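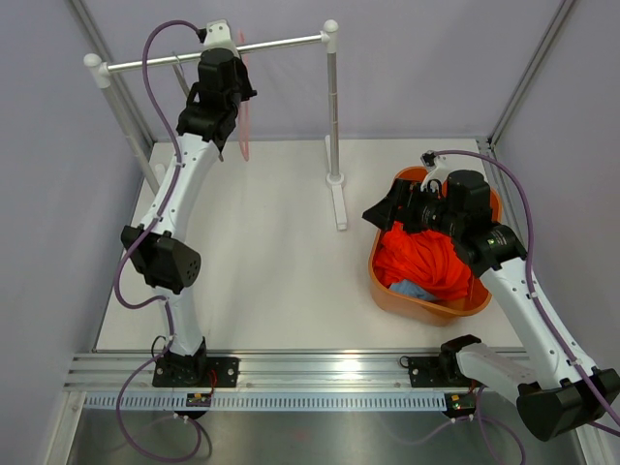 히샴 베나니(Hicham Bennani)

본데틸 공개일(Vonditell 公開日)은 로봇 조작 기술을 개발하는 본데틸이 해마다 6월 베르카르드(Verkard) 작업동에서 여는 일반 공개 행사이다. 하루 동안 진행되며, 방문객은 조를 나누어 작업대를 차례로 둘러본다. 행사의 중심은 옷가지를 다루는 양팔 로봇의 시연이다.

개요
첫 공개일은 본데틸이 베르카르드로 옮겨 온 이듬해에 열렸다. 처음에는 협력 업체와 인근 학교의 교사만 초대하였으나, 2회째부터 사전 신청을 받아 일반인도 들어올 수 있게 되었다. 최근 행사의 방문객은 약 200명이었다. 입장은 오전에 시작하며 점심시간에는 시연을 멈춘다. 참가비는 없다.

작업대
의류 시연에 쓰는 작업대는 뒤와 양옆이 벽으로 둘러싸여 있고 바닥은 흰색이다. 앞쪽 가장자리를 따라 알루미늄 레일이 가로질러 있으며, 흰 링크와 검은 관절로 된 로봇 팔 두 대가 이 레일 쪽에 나란히 설치되어 있다. 왼쪽에는 은색 가로봉이 달린 소형 옷걸이대가, 오른쪽에는 천을 담은 바구니가 놓인다. 팔의 배선에는 보라색 케이블을 쓴다. 방문객은 작업대 앞에 그어진 선 뒤에 서서 관람한다.

시연 내용
시연 과제는 바구니의 천을 집어 올려 옷걸이에 걸고, 그 옷걸이를 가로봉에 다시 거는 것이다. 한 팔이 옷걸이 쪽을, 다른 팔이 바구니 쪽을 맡는다. 천은 집을 때마다 모양이 달라지므로 단단한 부품을 옮기는 과제보다 어려운 것으로 분류된다. 조별 시연에서는 같은 과제를 다섯 번까지 되풀이하며, 실패한 시도도 중간에 끊지 않고 보여 준다. 시연 사이에는 진행자가 천을 바구니에 되돌려 놓고 질문을 받는다.

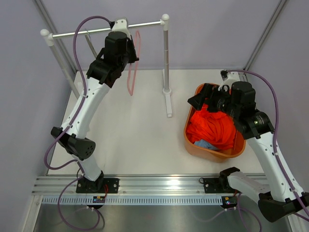 의류 시연용 작업대. 왼쪽 가로봉에 회색과 분홍색 옷걸이가 걸려 있고, 오른쪽 바구니에는 붉은 천과 하늘색 천이 들어 있다.

부대 행사
오후에는 작업동 2층에서 아이트 브라힘(Ait Brahim) 공방이 그리퍼 손가락의 제작 과정을 설명한다. 방문객은 마모된 손가락과 새 손가락을 직접 비교해 볼 수 있다. 밴험(Banham) 강의실에서는 로봇 팔의 원격 조종 체험이 열리는데, 9세 이상만 참가할 수 있고 어린이는 보호자와 함께 들어가야 한다. 체험은 현장에서 순번표를 받는다.

관람 안내
작업대 옆면의 벽에 기대거나 레일 위로 손을 뻗는 것은 금지된다. 사진 촬영은 허용되나 플래시는 쓸 수 없다. 의류 시연은 오후 5시에 끝나며, 마지막 조는 그 전에 입장을 마쳐야 한다. 행사가 끝난 뒤 첫 월요일에는 작업동 견학을 받지 않는다.

같이 보기
양팔 로봇
원격 조종
유연 물체 조작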